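The Catalog Pile: A Gallery

Posted 22 March 2022

I have been picking up trade catalogs for longer than I have been picking up anything useful. They come home in tote bags, they go into a closet, and every December I promise to recycle them and then sit on the closet floor reading about conveyor belts until my legs go numb. This page is what came of the last attempt. I kept the ones I couldn't part with, spread them out on the table a few at a time, and wrote a line or two for each.

A word on the collection, for anyone who wandered in looking for stamps. Nothing here is rare. Nothing here is worth money. The full pile weighs 27 pounds on the bathroom scale, and I'm told that is the most impressive thing about it.

How I sort them

By paper, mostly. Sorting by subject sounds sensible until you own a brochure that sells both office chairs and grain dryers. Matte goes on the left side of the shelf, glossy on the right, and the newsprint ones live in a box where they can turn yellow in private.

Grallwood went in the box straight away. They made shelving, and later they made catalogs about shelving, and I think by the end they liked the catalogs better. Mine has an index longer than the product section. Somebody loved that index.

Wamness is a matte one, hinges and latches, 120 pages of them. The prose is magnificent. A gate latch is described as "forgiving." I have met people who couldn't earn that.

The Toledo trip

A good part of the glossy half came from one weekend in Toledo, where a hall full of exhibitors was packing up and would have handed their literature to a passing dog. I took two bags. I went back to the car and came in again with the same two bags, empty, wearing a different hat. Parking cost more than I'd like to put in writing.

Glossy paper is a nuisance to keep. It slides. Stack more than a dozen and the whole thing starts creeping toward the edge of the table like it has somewhere to be. It also refuses to lie flat, and the thinner the catalog, the more opinions it has about which page you should be looking at.

The wheeled robots

Ronia is the dealer I bought my page protectors from, and the page protectors don't fit. So the thin ones stay loose on the pile, where I can get at them.

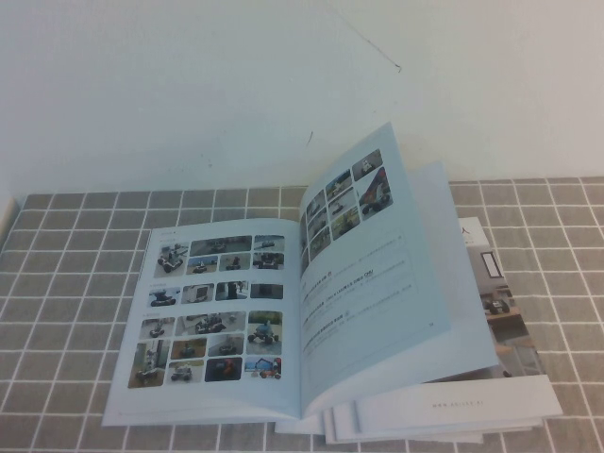
I do have a weakness for a page that is nearly all little photographs. Some layout person was given far too many pictures and one sheet of paper, and decided that everybody was getting in. Robots on pavement, robots next to doors, one out by a hedge with something blue on top. It has the feel of a family reunion album, down to the one relation who got the big picture in the corner. The heading is tiny, as it should be. It knew when it was beaten.

I have read this kind of page more often than I've read most novels, and I have never once been in the market for a wheeled robot.

Still to come

The newsprint box, when I can face the dust. A set of paint cards that may or may not count as a catalog (I say yes, the closet says there's no room). The page counter says 1,932 visits since I put this up, over half of them probably me checking the spelling of "Wamness."

If you have shelving catalogs with long indexes, write to me. I'll pay the postage.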